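Uneleo
Task and grasp planning for kitchens and other messy places
Version 2, September 2019

Hi, I'm Tamsin Escobedo, and I wrote most of the planner inside Uneleo (Gwenaël Vidal wrote the rest, and all of the parts that run fast). If you've got two arms, a pair of hands with too many joints, and a job like "put the dishes away," this is the package for you.

Uneleo sits between your perception and your joint controllers. You hand it a scene and a goal, and it hands back arm paths, hand shapes and the order to do things in. It doesn't do object detection and it doesn't close the torque loop -- we tried both in January and I'd like those weeks back, please!

What's in it

The part I'm proudest of is the two-arm scheduler. Older planners I used would park one arm politely out of the way while the other one worked, and at a sink that takes forever. Uneleo plans both together, so one hand can hang back by the edge of the basin while the other goes in.

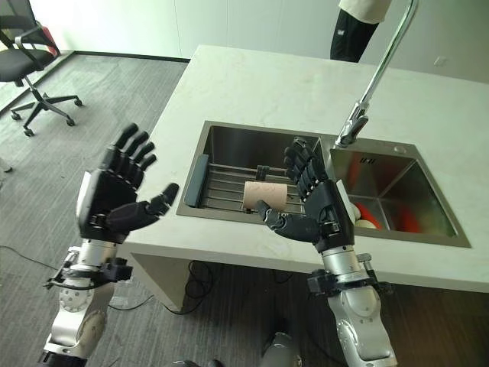

You can set how close the hands are allowed to get to each other, and to anything else in the scene, per finger if you're that kind of person. Anatole Maillard is that kind of person. His settings file ships with the package as clulomholm.cfg, and most of our users just start from that one.

Then there's the container model. Sinks, racks and drawers are all "places with walls" to Uneleo, and a place can move. Pull a drawer out and everything inside it goes along for the ride in the model, with no need to rescan. You can have up to 20 of these live at once before replanning starts to feel slow on a laptop.

People get their own layer. A person isn't an obstacle you squeeze past, so the layer has a soft zone (slow down) and a hard zone (wait). It updates every 200 milliseconds by default. Sharing a counter with somebody who's loading dishes is the case we tuned it on, and I still think it's a little too shy. Turn it up if your safety setup allows.
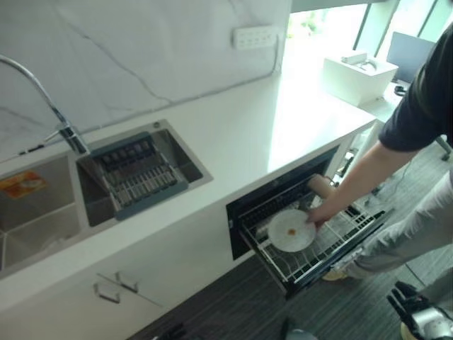
Plate slots were a pain, I'll admit. Version 1 treated a rack as a solid block with a flat top, so it would happily try to set a plate down on the tips of the tines. Version 2 has a slot type: you give it spacing, depth and lean, and the planner lines up the edge of the plate before it comes down. Write to me if your rack has weird curved tines, I collect those.

Hand models

We ship 49 hand and wrist combinations. Each one has a collision shape, joint limits and a set of starter grasps. The thumb gets its own solver, which Valentin Fleury added after watching me fight with thumb limits for far too long. Cables can be modeled too, as a loose keep-out tube.

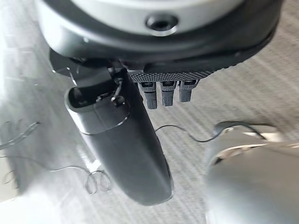
Fingers and thumb pointing down over the carpet, seen from the wrist.

What you need

A 64-bit Linux machine, a robot description file, and some source of object poses. Our Teixeira viewer is included for stepping through a plan before you run it. The Iltuseck bridge (for older controllers) is a separate download, and Tanveer Tanoli looks after that one, so send bridge questions his way.

Licenses are per robot, two arms count as one robot, and updates are free until version 3.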